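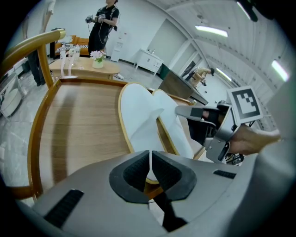 **Which fault does this page cover?**
Jaw slip on the hand-held grippers: the fingers close on a soft item, the log records a hold, and the item drops. It is tracked as fault 427.

**Which items are affected?**
Mostly slippers and foam pieces. Hard items have not triggered it.

**What is the cause?**
A worn finger pad. The width reading comes from the markers on the fingers, so a pad that has lost 2 mm still reads as closed. 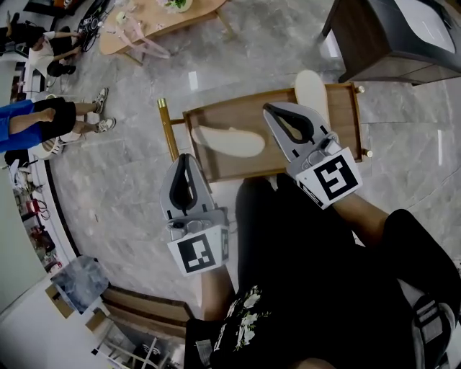
**Are both grippers in a pair affected?**
Not always. Check left and right separately -- pads wear at different rates.

**Can I keep recording after a slip?**
No. Stop, note the time and tell Leena Salminen. In November, 11 takes were lost to one bad pad.

**Is there a risk to the operator?**
A small one. Keep fingertips clear of the jaws when picking up a dropped item, and release the trigger first.

**Where do I get new pads?**
From Remo Grasso at the Skuscombe store. Allow 5 minutes per finger, then recalibrate.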